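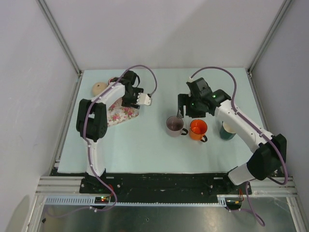 Unit 4: Perception and planning for a two-arm cell
Handout, revised Oct 21, 2022

The planner treats the two arms as one system with a shared table volume. Each planning request carries a start state for both arms, even when only one is to move. The idle arm is then checked as an obstacle at its current joint angles.

Cups and mugs are the main object class this term. Perception returns a position, a handle direction and a confidence score. A grasp is rejected if the score is under 59 out of 100.

4.1 Wrist view

The wrist stream is used for the last part of an approach, after the fixed camera has given a rough target. The fingers always take up part of the wrist image. Apply the finger mask before running the detector. Without the mask, finger edges come back as false contours, and the servo loop will chase them.
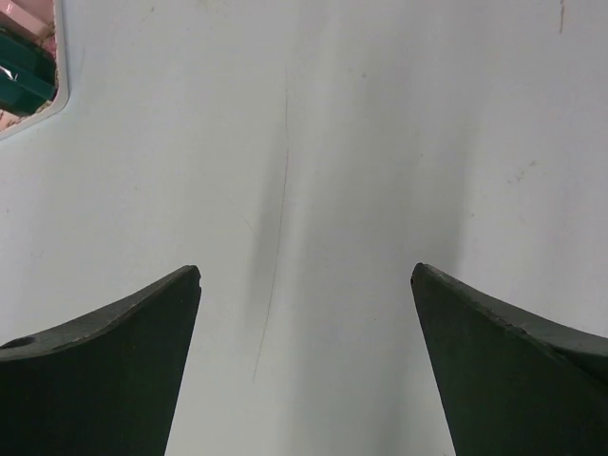 Fig. 4.2. Wrist view with both fingertips and a white surface behind them.

Plain surfaces give few features to track. When fewer than 10 features survive matching, the Plumia node holds the last pose estimate and raises a flag. Read the flag before sending a new velocity command.

4.2 Shared volume

Arm-to-arm distance is computed between link capsules. Cables are not in the model; their clearance is covered by padding the forearm capsules by 43 mm. Set the padding in the cell file, and leave the planner defaults alone.

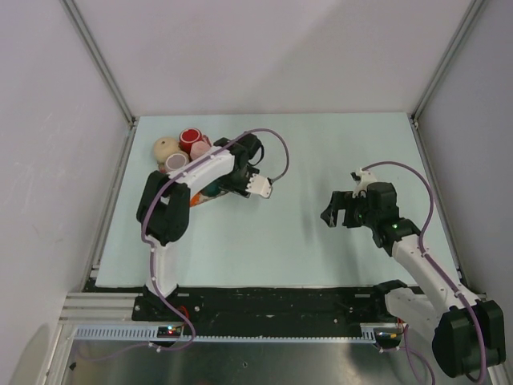 Beltrán objects that the padding is too generous for handover tasks, and would prefer a separate capsule for each cable arc, updated from the joint state. That option exists in the Anent branch but slows the collision check. It is not needed for the September problem set.

Exercise 4. Replay log 1157 with the padding at zero and at the default value. Report the minimum distance between the arms and the planning time for each run.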